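Fitting the Gindeo sleeve kit to a three-finger hand

Quick one, been asked for this 5 times now so writing it up. Covers the Gindeo forearm sleeve and palm cover on the Skodau arm. If you've got the older Wondholm wrist the steps are the same, but the cuff is tighter and you'll swear a bit.

What you need
Sleeve, palm cover, two clamp bands (in the kit)
Small screwdriver
Dry cloth
Masking tape
Someone to hold the arm, or a stand

Before you start
Power off at the wall. Not just the e-stop. Kenna Purves left hers on standby and the fingers closed on the sleeve halfway through, tore a pleat. New sleeve, three weeks wait.

Wipe the arm down. No silicone spray on it, the cuff will creep.

Step 1. Arm straight, hand hanging down. Tape the fingers together loosely so they don't snag.

Step 2. Turn the sleeve inside out as far as the third pleat. Wide end goes on first. Feed it over the hand slowly, a bit each side, don't yank.

Step 3. Once its past the wrist, unroll. Pleats should sit even all the way round. If they bunch on one side you've got a twist – back it off and go again, it won't sort itself out.

Step 4. Clamp bands. Snug, then a quarter turn. I did mine up hard the first time and it left a groove in the rubber.

Step 5. Palm cover. Clip the thumb side edge, then stretch across. Grey colour matches the sleeve near enough. Tape off the fingers now, easy to forget.

Checking it
Power on, slowest speed. Bend the elbow right up, straighten, then roll the wrist both ways. Watch the cuff, not the hand. If the hem rides up more than a finger width the lower band is too loose.

Then let it move around for a while over clear floor. 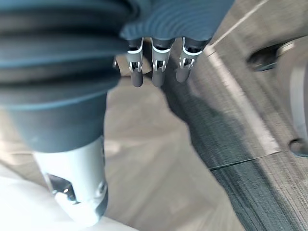
Run it for 900 cycles then check the bands again, they settle. After that I look every 2,000 or so. My first sleeve got to 2,758 before a pleat started to go, and that was with a lot of wrist work.

Cleaning
Damp cloth, mild soap, along the folds. Grit gets down in teh grooves so open them up with your fingers. Don't leave the arm parked in direct sun, the rubber goes chalky.

Spares
Bands come seperately, sleeve and palm cover only as a pair. Annoying. Cameron Urquhart reckons ordinary hose clamps fit – haven't tried it, the screw housing looks like it would rub.

Updated September 4, 2019, fixed the order of steps 2 and 3.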